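Can a machine do your chores yet? A thread, because I get asked this about once a week and my short answers keep annoying people.

Background: I ran the back room of a housewares shop for a long time and I now write about automation for a trade newsletter. I don't build robots. I go and watch them work, and I ask what they cost.

The chores I care about are the dull ones. Clearing a table, putting cups away, folding towels, refilling a shelf, wiping a counter. At Hondley, where I used to work, those jobs ate most of the afternoon shift.

Some chores went to machines long ago and we stopped calling them robots. The dishwasher is the best one. It works because you do the hard part, which is picking up every dirty item and setting it in a rack the right way around.

Same with the washing machine. It washes and spins. You sort, load, unload, and fold. The picking up and putting down is still yours.

Floor vacuums are the one home robot most people own. Mine is a Rukonano and it's fine. It does the hall and kitchen well. It does not do stairs, and it eats shoelaces. I still pick up the floor before it runs, so I've traded one chore for a smaller one.

On the shop side, the floor scrubbers are good now. Big flat floor, wide aisles, no people at night. Harkholm has run one in its main store since September and the manager told me she would not go back to the old way.

Shelf work is another story. A shelf has 551 different things on it, some in bags, some in boxes, some with a lid that comes off if you grab it wrong. A person deals with that without thinking. A machine has to be set up for it or trained on it.

So most of the work right now is on the basics. Two arms, a table, a couple of plastic cups. It looks like very little, and it's the part that matters for everything else on the list.

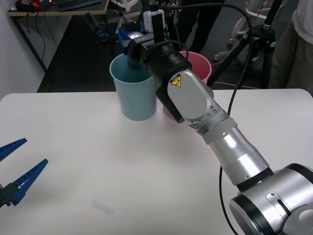

Will a robot put my dishes away in the next couple of years? I wouldn't plan on it. You may see it done in a demo kitchen, but a machine you can buy, that works in your kitchen with your cupboards and doesn't need someone watching, is further off than that.

Why cups are harder than they look: they're light, they slide, they tip. Squeeze a thin one and it bends. Put two close together and reaching for one can knock the other. Each of those is a small problem, and a kitchen hands you all of them at once.

Clear glass is worse. Cameras have trouble with it. Depth sensors have trouble with it. If a company shows you a robot clearing a table, look at whether there are any wine glasses on it.

Speed is the next thing. A lot of robot videos are sped up, and the better companies say so in the corner. I time them when I can. A person clears a table for four in 2 minutes without hurrying. I have not yet seen a general-purpose arm come close to that on a table it hadn't seen before.

Then there's how often it gets it right. Say it drops one cup in 50. That sounds good until you do the math on a cafe that moves 1298 cups on a busy day. That's 25 or 26 drops, and someone has to stop and pick up each one.

Factories get around this by keeping everything the same. Same part, same spot, same light. I visited the Setiawan packing line and the arms there are quick and almost boring to watch. Move the tray a little and the line stops and waits for a person.

Homes can't be run like that. My kitchen drawer is different every morning. So is yours, I'd guess.

What I think comes first: shop and back-room jobs with one or two kinds of object. Stacking trays, sorting returns into bins, moving baskets back to the door. Narrow work with a person nearby – and a boss who can count the hours saved.

What I think comes last: laundry, start to finish. Cloth has no fixed shape. Folding a towel laid flat is doable now. Pulling one sock out of a warm pile and finding the other one is a different job.

If you're buying for a store, ask the seller three things. How many hours did it run last month, how many times did a person have to step in, and who pays when it breaks. I got clear answers to all three from one seller last year.

If you're buying for a house, get the dishwasher with the better racks. I'll post the floor scrubber numbers when Harkholm sends them over.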